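餐具托盘的备台与摆位：筷子、瓷汤匙、格纹桌布

Pralari 内部操作页 / 前厅 / 编号 1429
整理：Haoran Xue
修订：2025年2月28日

适用范围

本页适用于小包间中式餐位的餐具准备，包括铺布、餐具检查、装盘、上桌、收回和清洁。杯具、骨碟和转盘的摆法见各自页面。文中的“首端”指筷子较粗的一端，也就是手握的一端；“尖端”指夹菜的一端。“匙斗”指汤匙盛汤的部分，“匙柄”指其余部分，“柄钩”指柄末弯起的一小段。

旧版把装盘和上桌写在同一节里，新员工容易跳步。本版拆开，步骤编号也重排过，和墙上贴的那张不一致时以本页为准。

一、用品

黑色塑料托盘，带凸起盘沿。
黑色筷子，靠近首端有金色装饰箍。
白瓷汤匙，长柄。
粉色白格桌布，库房架号 506。
筷架，按餐位数取。
无绒擦布两块，一块干用，一块微湿。
棉线手套一副，可选。

托盘用之前先平放在台面上，按一下四个角。翘角的托盘退回库房，不要垫纸继续用。盘底有油膜时筷子会滚，先擦再装。

二、铺桌布

1. 桌面擦干。桌面有水时布会吸在上面，拉不平。
2. 桌布对折线朝上，从桌子中部展开，向两侧放。
3. 以白色格线为准校正方向：取靠近桌边的一条格线，使它与桌边平行。先校长边，再校短边。
4. 两侧垂边之差超过一格时重新拉。拉布时双手相距大于肩宽，抓布边，不抓角。
5. 用手掌由中心向外抹平。折痕压不下去的换一块，不在桌上用熨斗。

格纹布对摆位有用处。餐位中心定好以后，沿格线数格即可推出相邻餐位，省去拉尺。相邻餐位中心距按 600 毫米控制，第一次铺某个批次的布时仍然要用尺量一遍格子，把换算写在布袋标签上。不同批次的格子不一定等大，Skunska 那批和现在用的就不能混着换算。

三、餐具检查

筷子

逐双检查。两根并拢，首端在台面上轻顿对齐，看四处：

长度。尖端应平齐，目测有高低即拆对重配。
直度。两根贴合后中段不应漏出明显缝隙。放在平台上推动，晃动大的挑出。
金箍。箍不应松动，手指捻一下，有转动感的停用。两根的箍位应当对得上，花纹有磨损时尽量与磨损程度接近的配对。
漆面。尖端掉漆的停用，首端轻微划痕可以继续用。

箍上花纹是凸起的，凹处容易积垢。检查时斜着对光看，比正对着看清楚。积垢的退回清洗，处理方法见第七节。

瓷汤匙

匙斗边缘用指腹走一圈，手套在这一步要脱掉，隔着棉线摸不出细小缺口。
柄钩朝光看有无裂纹。裂纹多出现在匙柄和匙斗相接处，以及柄钩转弯处。
轻敲匙背，声音发闷的单独放，不装盘。
釉面有水渍的用微湿布擦，再用干布收一遍。

缺口再小也不上桌。停用的汤匙放进标有“停用”的盒子，不要放回原架。

四、装盘

装盘的目的，是让人到桌边以后每次伸手都能拿到正确的部位：筷子拿首端或中段，汤匙拿柄。尖端和匙斗内侧不接触手指。

1. 托盘放在备餐台或桌角附近的桌布上，长边朝向操作者。盘沿离桌边留出 300 毫米以内的空当即可，放得太靠里，取餐具时袖口会扫过盘面。
2. 先放筷子。成双并拢，首端朝向操作者，尖端朝远侧盘沿。允许略斜，各双方向大致一致。
3. 双与双之间留出能插入两指的间隔。间隔不够时，拿一双会带动旁边一双。
4. 再放汤匙。匙斗朝上，柄向外伸出，不压在筷子尖端上。
5. 汤匙之间不叠放。瓷对瓷叠放在托盘移动时会磕口。
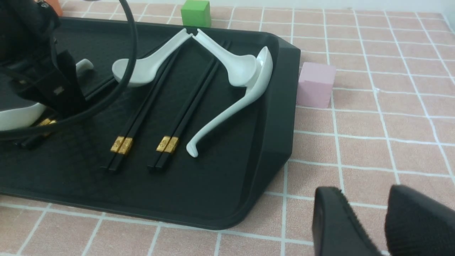 6. 金箍高低对齐一次。箍位一致时，哪双筷子混了长度可以直接看出来，不必逐双再顿。
7. 装好以后把托盘原地轻推一下。筷子滚动或汤匙滑到盘沿的，重新放。

装盘数量以单层铺得下为限。餐位多时分两盘，不要加第二层。备用汤匙可以多放，备用筷子另放一处，混在盘里容易在最后几位时把备用的先发出去。

关于汤匙靠沿的问题。汤匙的柄有弧度，放在平底托盘上本来就不稳，有时匙斗会架到盘沿上，柄斜落在盘底。托盘静置时可以不管，端起之前必须放平。端着走的时候，架在沿上的那只最先滑出。

关于汤匙压筷。匙斗或匙柄搭在筷身上的，先取汤匙，再取筷子。反过来取，筷子抽动会把汤匙带翻。

五、端盘与落盘

1. 双手托住两条短边，拇指在盘沿外侧，不伸进盘内。
2. 端起后停一下，确认没有滑动再走。
3. 落盘时先放远边，再放近边。先放近边的话，盘内餐具会一起冲向身体一侧。
4. 落盘后不在桌布上拖动。托盘拖动会把格线带斜，前面校正的方向就白做了。需要换位置时重新端起。

盘里如果只剩零散几件，改用手持盘端过去，不要一手端大托盘一手取餐具。

六、上桌摆位

以坐在餐位上的客人视角描述左右。

1. 定餐位中心。放骨碟，碟心对准餐位中心。
2. 筷架放在骨碟右侧，与碟沿留两指宽。
3. 从托盘取筷：拇指和食指捏住金箍附近，中指托住下方，两根一起拿起。不要捏尖端。
4. 筷子搁在筷架上，尖端朝桌心，首端朝客人。首端与桌边平行线对齐，所有餐位取同一条格线作为基准。
5. 花纹有朝向的，带字一面向上。两根的字要朝同一边。
6. 汤匙从柄部取起。配有匙托的，匙斗入托，柄向右；没有匙托的，放在汤碗里，柄同样向右。
7. 一圈摆完以后，蹲低，从桌边水平看一遍筷子首端是否成一线。站着看不准。 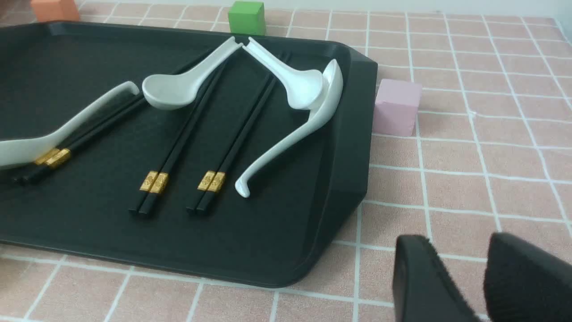
图：托盘内的白瓷汤匙与带金色装饰箍的黑筷，桌布为粉底白格

摆位顺序建议从主位开始，顺时针走一圈。筷子和汤匙在同一圈里完成，走两圈时漏项反而多。托盘跟着人移动，放在下一个餐位的空位上，不要隔着已经摆好的餐位伸手。

临时减位时，把撤下的餐具放回托盘，原样送洗，不回架。已经上过桌的餐具按用过处理，这一条不分客人有没有坐下。

临时加位时，先看相邻两位的中心距能否让出来。让不出来就整圈重排，从主位起重新数格。只挤一侧的做法在圆桌上很显眼，热菜上来以后客人的肘部也会碰到一起。

七、收回与清洁

收台时筷子和汤匙分开收。汤匙先收，放进有软垫的筐；筷子后收，首端朝同一方向。不要把筷子插进堆着汤匙的筐里。

筷子清洗

用软布或海绵，沿筷身方向擦。
金箍处用软毛刷，刷毛顺着箍的圆周走，两三圈即可。不用钢丝球，不用去污粉。
不长时间浸泡。箍和筷身之间进水以后很难干透，时间长了会松。
冲净后尖端朝上插入沥水筒，筒底要有孔。
干透再配对入盒。

汤匙清洗

单只拿着洗。一把抓在手里冲，柄钩会互相勾住，掰开时容易断。
匙斗背面和柄的凹槽是残留最多的地方。
沥水时匙斗朝下，彼此不接触。
入架前再按第三节看一遍边缘。

托盘

黑色盘面上的水痕干了以后很明显，擦完要收干。盘沿转角和台阶处用布角抹。清洗剂用 Pendavix 中性液，按瓶身标签稀释。

桌布

有油点的先在背面垫吸水布，正面点清洗液，从外向内按压。不要来回搓，搓过的地方格线会发毛。整块送洗时粉色布不与深色布同袋。

八、常见问题

筷子在托盘里总是滚。
先查盘底是否有油膜，再查台面是否水平。两项都没问题时，把每双筷子略微斜放，和托盘移动方向成一个角度。

金箍对齐了，尖端不齐。
两根不是同一批。Kapoor 的旧筷和现用款外观接近，长度有差别，拆对后分开存放。

桌布格线和桌边始终不平行。
多数情况是布本身裁斜。换一块试，仍然不平行的再检查桌板是否装正。圆桌没有直边，以房间门口对着的方向为基准，取一条格线与门框平行。

汤匙柄钩的釉面有一小点没上到。
属于烧制时的支点痕迹，摸着不割手可以用。割手的停用。

托盘装好后要等很久才上桌。
盖一块干净的干布，布边塞到盘底下面。等候超过一个班次的，全部退回重洗。

九、修订记录

Halfdan Þrastardóttir：补充圆桌校正方法，增加汤匙压筷时的取用顺序。
Haoran Xue：装盘与上桌分节，删去旧版中的竹筷内容，补充修订记录。
匙托尺寸表待补，计划六月随杯具页一起更新。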